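発表メモ(読み上げ用、スライド番号は配布版に合わせてある)
題目:手持ちグリッパによるデータ収集作業の運用規則 ― Esum 班の改訂版について

スライド1 導入
所属と名前のみ。持ち時間が短いので経歴は省く。今日の話は収集装置の性能ではなく、作業者と装置の扱いに関する社内規則の話であると最初に断っておく。規則本文は第2版で、6月に改訂した。起草は Rosine Besson と Chandrasekhar Bhat、現場での照合は Ulises Herrera が担当した。

スライド2 適用範囲
対象は、人が手に持って操作するグリッパと、頭部に装着する機器を併用する作業。据え置きのアームは別規則(Dagdag 側で管理)を参照のこと。両方を同じ部屋で動かす場合は厳しい方の条項を採る。ここで質問が出やすいので一呼吸置く。
用語は三つだけ確認する。「作業者」は装置を持つ人。「同室者」は持たない人も含め、その時間に室内にいる人すべて。「区画」は床のテープで囲った範囲を指し、部屋全体を意味しない。

スライド3 始業点検
点検票は全78項目あったが、重複を整理し、作業者が毎回記入するのは6項目に絞った。残りは月次点検に移した。6項目は読み上げる。指先パッドの亀裂、筐体の緩み、通気口の塞がり、マーカーの汚れと浮き、装着具の締め付け、記録媒体の残量。
判定は可・不可の二択とする。「様子を見る」という欄は初版にあったが削除した。Irkavdale の拠点で、この欄に印が付いたまま続けて使われた装置が2台あったためである。

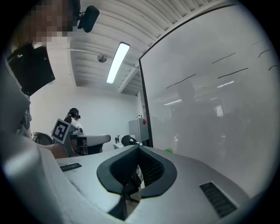

スライド4 識別マーカーと通気口の扱い
マーカーの管理は第4条に定める。貼付面は平らで、指や袖が触れにくい位置とする。剥がれかけたものを押さえ直して使うことは認めない。再貼付した場合は校正をやり直し、校正記録に作業者名を残す。手に持った側の装置では、直立した部分に白黒の四角いマーカーが付いている。持ち方によっては指が縁にかかるので、握る位置を規則の付図で指定した。通気口についても同じ考え方を採る。手前の灰色の筐体では、右下に細かい羽根の並んだ黒い格子がある。ここに手のひらやテープを当てないこと。収集の合間に装置を置くときも、格子の面を布などで覆わない。清掃は乾いた刷毛で行い、エアダスターは使わない。

スライド5 装着者の視界と移動
頭部に機器を着けた人は、足元と側方の確認が遅れる。第5条では次のように定めた。
装着中に椅子から立つときは、先に声をかける。
目を覆う型の機器を着けた人は、介助者なしで区画の外に出ない。
椅子は使わないとき机の下に入れ、通路幅900ミリを確保する。
通路幅は壁や什器からではなく、椅子の背の一番出たところから測る。初版ではこの測り方が書かれておらず、拠点ごとに値が揃わなかった。Lautaro Figueroa から測定手順の図をもらい、付録に入れてある。

スライド6 同室者の記録と同意
同室者が映り得る場合は、作業開始前に同意書を確認する。署名のない人が入室したら収集を止め、その区間に印を付ける。顔の加工は保存前に行い、加工前のデータは収集用端末から外に出さない。ホワイトボードは消去してから始める。消せない内容があるときは裏返すか、別の部屋を使う。反射にも注意が要る。光沢のある面には人影や照明が写り込むため、加工の確認は反射部分まで含めて行う。
この条項は Bana の案件で法務から指摘を受けて追加した。契約の詳細は聞かれても答えない。

スライド7 逸脱の扱い
規則から外れた作業は、データの良否に関係なく逸脱票を出す。票は当日の17時までに Benjamín Ocampo へ。様式は一枚で、原因欄は空欄のままでも受け付ける。提出が遅れた票も受理するが、該当データは票が処理されるまで学習に使わない。

スライド8 未決事項
連続装着時間の上限は今回の版に入れていない。現在は作業者の申告で交代している。手袋の着用可否も未決。握りの感覚が変わるという意見と、パッドの汚れを減らせるという意見が並んでおり、比較用の記録を取っているところである。
質疑へ。付録の図が必要な人には終了後に渡す。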